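Picking cell 2 – inspection checklist before the shift, with comments

Last updated: 22/03/2023

This list is for the cell in the Pundum packing room, where the arm puts wrapped food and drinks on trays. The first version came from Mindetti together with the cell. I have added comments from our own work, so some points are longer than in their manual.

Before you start: cell stopped, key out and in your pocket, air closed. Sign the sheet first, then open the gate.

1. Gate switch and emergency stops
Open the gate and try to start from the panel. It must refuse. Press each stop button, one after the other, and reset between them.
Comment: the button behind the rack is easy to forget. It is also the one which gets dusty.

2. Gripper fingers
Look at both tips from the side and from the front. No cracks, no burrs, no dried food. Pass a cotton cloth over the edges – if it catches, the finger must be changed, also when you see no damage.
Comment: a burr so small that you only feel it with the cloth is enough to open the film of a sandwich.

3. Finger screws
Check with the torque key, not with a normal one. Put a new paint line over the screw head and the housing after every change. If the line is broken, write it in the sheet and call maintenance.
Comment: do not tighten a loose screw and go on working. We need to know how often it happens.

4. Wrist camera
Clean the glass with the dry cloth from the blue box. Then bring the arm to the viewing position in slow mode and look at the screen. Both fingers must be visible, one on each side, and the tray between them. 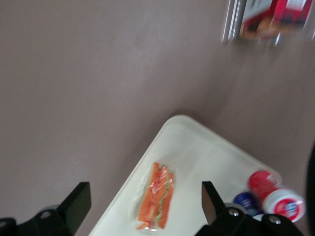

If the view has moved to one side compared with the last shift, the bracket is loose or somebody has hit it. Do not correct this in the program. Stop, fix the bracket, and run the calibration again. Some blur is normal while the arm is moving. Blur when the arm stands still is a fault.

5. Tray and table surface
The tray must lie flat. Angle is not important, the program finds it, but a tray which rocks will give wrong heights. Wipe the table and let it dry.
Comment: bottles lying on their side are allowed. Two items which touch each other are allowed too, but watch the first pick.

6. Grip force
Test with the Ghumman gauge, in the middle of the fingers. The setting for wrapped bread is program 199, for bottles program 337. Never use the bottle program for bread.
Comment: after a finger change, repeat this point even if you did it in the morning.

7. Cable and hose at the wrist
Turn the wrist slowly to both ends. The cable must not pull and must not touch the finger housing.

8. First cycle
Gate closed, slow mode, one hand at the stop. Let it make two full picks before normal speed.

Result: OK / OK with remark / cell closed. Write the remark in full words, please.

Comments (3)

brastach_line: In point 3, do you also renew the paint line after washing? Ours goes away with the cleaner.

Author: Yes, after washing too. Check the torque before you paint, otherwise the line says nothing.

nightshift_b: Please add the air filter. It was full of water in July and the gripper closed very slowly.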